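Hand-held gripper recording: rules for operators and sites
Frequently asked questions
Issued by Zumbridge, methods group. Last revised 7/13/18.

Who do these rules apply to?
Anyone who carries a hand-held gripper on a Zumbridge job, including staff from Privau and Riquelme working under our agreement. They apply on our own premises, at Grekcombe and at any site lent to us. A site may add stricter rules of its own. It may not relax these.

Do I need training before my first session?
Yes. The induction takes 2 hours and is signed off by Pei-shan Chien. Sign-off lapses after 12 months. If you have not recorded since the previous November, repeat the practical part before you go out, even if your sign-off is still in date.

What must be checked before recording starts?
Check that the jaws open and close fully, that the mesh and the rim show no tears, and that the lens is clean. Confirm free storage on the unit. Write the unit number and your initials on the session sheet. A unit that fails any check is tagged and left on the return shelf. Do not repair it on site.

May I record in a room that is in normal use?
Yes, with the written agreement of whoever is responsible for the room. Ordinary furniture and appliances stay where they are. Tidying a room for a session is a breach of section 9, as is moving chairs to clear a walkway. If a route is blocked, choose another route.

How should the gripper be held when moving between tasks?
Hold it level, in front of the body, with the notch facing the direction of travel. Walk at normal pace. Do not swing it to the side to look past it – stop first, then look.

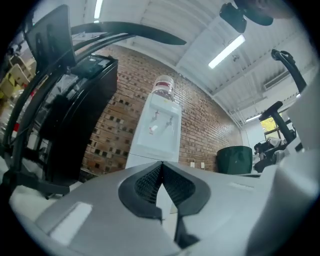
Gripper facing a water dispenser, with the brick wall behind.

How close may I come to water?
Dispensers, sinks and kettles may be approached and may be in view. The gripper body must not be placed under a tap. Tasks that involve filling or carrying an open vessel need a separate entry on the session sheet and a dry cloth within reach. If liquid gets onto the housing, end the recording, switch off and report it.

What about electrical outlets?
Keep the jaws away from them at all times. Plugging and unplugging is not an approved task under this issue. A request to add it has been made by Riquelme and is with Bello Adebisi for decision.

Do people in the room have to be told?
Yes. Put the notice on the door before you enter and tell anyone already inside. A person who objects is not recorded. If a person walks in during a session, finish the movement in hand, lower the gripper and stop. Mark the recording P on the sheet.

What if there are papers or screens in view?
Screens are turned off or locked by their users. Papers with names on them are turned face down by the person they belong to. The operator does not handle them. These two steps are the only permitted changes to a room.

How long may one operator work without a break?
Forty minutes, then ten minutes off. The limit is set for the wrist and applies whichever hand is used. Changing hands does not restart the time.

Can I delete a bad recording?
No. Mark it R and give a reason in one line. Of the 1,078 recordings received under the previous issue, some had gaps in the numbering that could not be explained, and all of those sessions had to be set aside.

Where do the session sheets go?
With the unit, in the lid pocket of its case. Copies go to Bello Adebisi by the end of the working day.

Who can grant an exception?
Pei-shan Chien, in writing, before the session. Exceptions are for one site and one date. Spoken permission does not count.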